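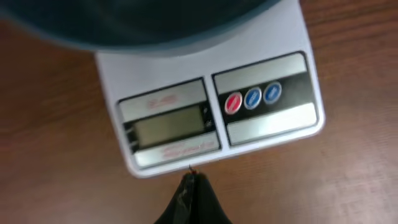
*Figure 6. Wrist camera view of the button test: kitchen scale, dark object, most likely the bowl, on the platform, fingertip near the front edge.*

## 6. Comparing fingertips with the button test

Use this section after the arm has been homed and the wrist camera has been calibrated (Sections 3 and 4). The button test shows how well a fingertip can press a small round button without sliding off it or pushing the appliance across the table. Run it once for each fingertip set you want to compare.

The Brolley gripper ships with two sets of tips, flat and tapered. The Penmont tips are sold separately and need the 5 mm adapter plate.

### 6.1 What you need

- Kitchen scale with push buttons on the front panel
- Bowl, empty
- Table with a level top
- Fingertip sets to be compared
- Masking tape
- Printed log sheet (Appendix B)

### 6.2 Setting up

1. Switch the arm to Hold and wait for the status light to turn solid.
2. Place the scale on the table with its buttons facing the gripper. It doesn't need to be square to the arm. A small angle is fine, and the planner corrects for it.
3. Put the bowl on the platform, toward the back. Check in the camera window that the rim doesn't cover any of the buttons.
4. Mark the front corners of the scale on the table with masking tape. You will use the marks to measure how far the scale moves.
5. Fit the first set of tips. Tighten each screw until it stops, then back it off slightly and tighten again.
6. Enter the tip length in **Tools > Gripper > Tip Offset**.

> **CAUTION:** Always enter the new tip length before moving the arm. With the wrong offset, the finger can strike the housing or the table at full approach speed.

### 6.3 Running the test

1. Open **Button Test** in the Kettani controller.
2. In the camera window, click the center of each button you want to test. Work from left to right.
3. Set the approach height to 230 mm and the press force limit to 12 N.
4. Set the number of presses to 14 per button.
5. Close the gripper so that the fingers act as one.
6. Press **Start**. Keep one hand near the stop button for the first pass.
7. When the pass is finished, write down the number of clean presses, missed presses and slips. The controller logs the force for each press, but it can't tell a slip from a clean press on a soft button.
8. Measure the distance from each tape mark to the scale and add it to the log sheet.
9. Return the arm to Hold, change the tips, and repeat from step 5 of Section 6.2.

**Note:** Keep the same bowl on the scale for every pass. Its weight changes how easily the scale slides, and results from different bowls can't be compared.

**Note:** Don't use the scale's own display to judge a press. Glare and motion blur often make it unreadable through the wrist camera. Watch from the side of the table.

### 6.4 Reading the results

Flat tips spread the force and hold their place on a wide button, but they may touch two buttons when the buttons sit close together. Tapered tips reach a single button more easily. They are less forgiving of a poor camera calibration, so if most misses fall on the same side, repeat Section 4 before you blame the tips.

If the scale moves more than 5 mm in a pass, lower the force limit and run that pass again. Don't tape the scale down. The test is meant to show sliding as well as accuracy.

### 6.5 If something goes wrong

| Problem | What to do |
|---|---|
| Finger stops short of the button | Check the tip offset |
| Finger presses the panel between buttons | Click the button centers again with the arm in Hold |
| Force limit reached before contact | Look for a cable pulling on the wrist |
| Camera picture is smeared | Lower the arm speed and wipe the lens |

Hundale controllers use the same steps, except that the tip offset is entered under **Setup** and the force limit can't be changed during a pass.

*Section revised Sep 20, 2022. Procedure by Abdelkrim Shehata, checked by Ronaldo Aguiar.*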